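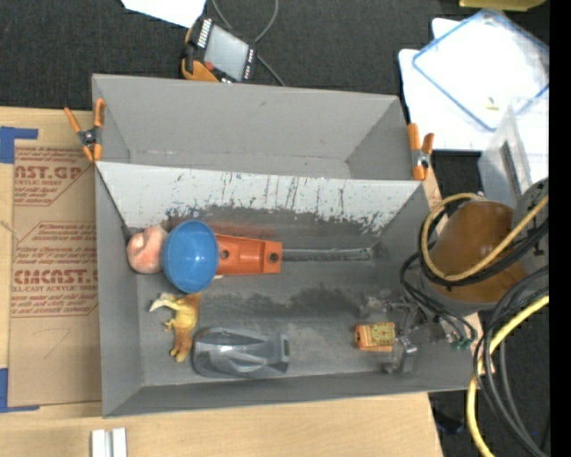 以后可能有用

搬家的日子定了:二月。从老楼搬到Killovgate,新办公室有落地窗,有升降桌,有一间据说隔音的电话间,唯独没有地下室。这最后一点写在租约附件的平面图里,字很小,大家看平面图的时候都在找自己的座位离窗户多远。

发现这件事的是Birgit Diekmann。她拿着图纸在走廊里来回走了两趟,然后到每个房间门口问同一句话:“那下面那些东西怎么办?”

下面那些东西,在座各位都有份。公司在老楼待了33年,三十多年里凡是没人敢扔的,都往下送。送下去的时候通常会说一句“以后可能有用”,这句话在我们公司相当于办完了入库手续。我来得晚,头一年还以为地下室是档案室,后来去找一份旧合同,开了灯,才明白那里是一个时代接一个时代的犹豫,按先来后到码着。

编通讯的同事让我写一写清理的经过,给了一页半的篇幅,并且嘱咐我写得积极一些。我尽力。

第一天下去的是我、Nizar Saab和Benedikt Hollmann。Nizar带了垃圾袋,Benedikt带了标签机。这两样东西代表了两种世界观,可惜当时我没看出来。到中午,Nizar的袋子装满了一个,Benedikt的标签用完了一卷,其中一张标签上写着“待定”,后来我们又见到它很多次。

先说线。线是最底层的东西,像地质里的基岩。打印机线、电话线、显示器线、不知道什么线,还有一种两头一模一样、插哪儿都插不进去的线。我提议全部送去回收,Benedikt说万一呢。我问万一什么,他想了想,说万一新办公室的投影仪是老接口。新办公室没有投影仪,有一块屏幕,嵌在墙里,墙里的线我们碰都碰不着。他听完点点头,留下了三根。

再说文件夹。文件夹本身是空的,里面的纸早按规定销毁了,留下来的是壳。壳的脊背上还有前人的字迹,“1997往来”、“重要”、“重要(新)”、“重要(不要动)”。最后这一个我们都不敢动,还是Friederike Lindemann下来打开的。里面夹着一份外卖菜单,有人在酸辣汤旁边画了个勾。Friederike在公司的年头比那份菜单还长,她看了看笔迹,说知道是谁画的,但是不肯讲。

杯子也多。我们这一行每办一次会议就会产生一批杯子,印着会议的名字和年份,发完剩下的就回到公司,住进地下室。有一箱印的是Vostetti,橙色的字,问了一圈,没有人记得Vostetti是什么。可能是供应商,可能是客户,也可能是一个没做成的项目。Nizar说杯子比项目活得久,这话放在墙上当标语也可以,不过我们的墙上已经有一条了。

到这里为止都还顺利。麻烦从第二个房间开始。

第二个房间放的是“还能修的”。能修的东西比坏了的东西难办得多。坏了的可以扔,好的可以用,能修的只能等,等一个有空又有手艺的人。椅子少一个轮子,台灯少一根弹簧,装订机什么都不少,就是不装订。Birgit早年定过一条规矩,凡送进这间屋子的,要贴一张纸,写明毛病和送来的人。纸都还在,写得也很认真。有一张写着“偶尔响”,贴在一只咖啡壶上。我摇了它很久,它一声没响,显然这些年在地下室心情平复了。

其中有几张纸是我写的。我原先打算在这篇文章里略过这一节,可是Nizar已经把照片发到群里去了。是的,那把伞是我的。伞骨断了一根,我在纸上写的是“换一根即可”,字迹里透着一种今天看来很陌生的自信。伞我带回家了,现在立在我家门后面,还是断了一根。

说到这里要讲讲Prameck碎纸机的事,因为好几位同事来问过,口径不统一。碎纸机是公司当年花1597块钱买的,发票还钉在说明书后面,机器用了没多久就卡住了,卡住它的那张纸至今还露着半截,上面能认出一个“务必”。Benedikt主张修,理由是贵。我主张扔,理由是它在地下室待的时间远远超过它在楼上待的时间,从居住情况看它已经不算办公设备了。争到后来,我们请Friederike裁决。她问:“你们俩谁来修?”讨论就结束了。碎纸机现在在回收站,那半截“务必”跟着一起走的。

清理期间也有人下来看望我们。看望的流程大致如下:站在门口,说一句“天哪”,然后弯腰捡起一样东西,说“这个我找了好久”。这样被认领走的有一把长尺、一本德汉词典、一盒别针、一双雨靴。词典的那位同事在楼上已经有两本同样的词典了,他说这本不一样,这本里有他的批注。我翻了翻,批注集中在字母A。我想他那年过得挺忙。

还有人趁乱往下送东西。这件事我本来不信,直到第三天早上,在已经清空的那面墙底下看见一只崭新的纸箱,里面是旧日历,上面放了张便条:“以后可能有用。”便条没有署名。各位,我们办公室一共就那么几支绿色的笔。

关于该留什么、不该留什么,我们几个吵过几次,最后形成了一个勉强能用的办法。拿起一样东西,先问它叫什么。叫不出名字的,走。叫得出名字、可是说不出在新办公室放在哪里的,也走。两样都答得上来的,拿到楼上,放在自己的桌子底下过一个礼拜,腿伸不开了,自然就有结论。Benedikt对第二条有保留意见,他认为先有东西,然后才会有放东西的地方,文明就是这么发展起来的。我承认文明可能是这么发展的,地下室肯定是。

回收公司那边出了个小插曲。我们联系的是Lammers,他们派来的师傅下楼看了一圈,问哪些是要搬走的,哪些是要留的。我说左边的走,右边的留。他看看左边,又看看右边,很有礼貌地又问了一遍。后来我们每一堆前面都插了牌子,Benedikt的标签机总算立了功。装车的时候,有一箱贴着“待定”的跟着走了,Benedikt追出去,在马路边上把箱子打开,看了里面一眼,又合上,让它走了。箱子里是什么,他不讲。我猜是线。

车开走以后,地下室空了。空下来才看得出这屋子其实不小,墙上还有一扇窗,朝着后院,以前一直被铁架子挡着,好些人在这楼里上了半辈子班都没见过。Birgit下来站了一会儿,说早知道有窗,可以摆张桌子。接着她就开始说桌子能从哪儿弄来,Nizar轻轻咳了一声,提醒她我们要搬走了。

写这篇的时候我们在Killovgate已经住下了一阵。窗户确实是落地的,升降桌确实会升,降也降,只是降的时候会压到底下的箱子。箱子是谁的我就不点名了。电话间隔音效果一般,所以我们都知道Nizar的牙医姓什么。屏幕嵌在墙里,上星期接不上电脑,需要一根转接线,老接口的。Benedikt回到座位,拉开抽屉,拿出来三根。他什么也没说,走得很慢,让每个房间都看见。

有几件杂事顺便通知:

一、茶水间水槽下面的柜子是放清洁用品的。目前里面还有一台传真机,请主人在下一期通讯出来以前领走。

二、Vostetti的杯子留了一箱,想要的到我这里拿。如果有谁知道Vostetti是什么,也请到我这里来一趟,我睡前老想这个。

三、老楼的钥匙还差一把没有交。房东问过两次,语气第二次比第一次短。请各位翻一翻外套口袋。

四、有同事问能不能在附近租一间小仓库,放一些暂时用不上的东西。他连报价都找好了。我把他的邮件转给了Friederike,她回了一个字,内部通讯登不了。

肖(Muchen Xiao)

2019年5月11日

又及:伞有人会修的话,请和我联系。换一根即可。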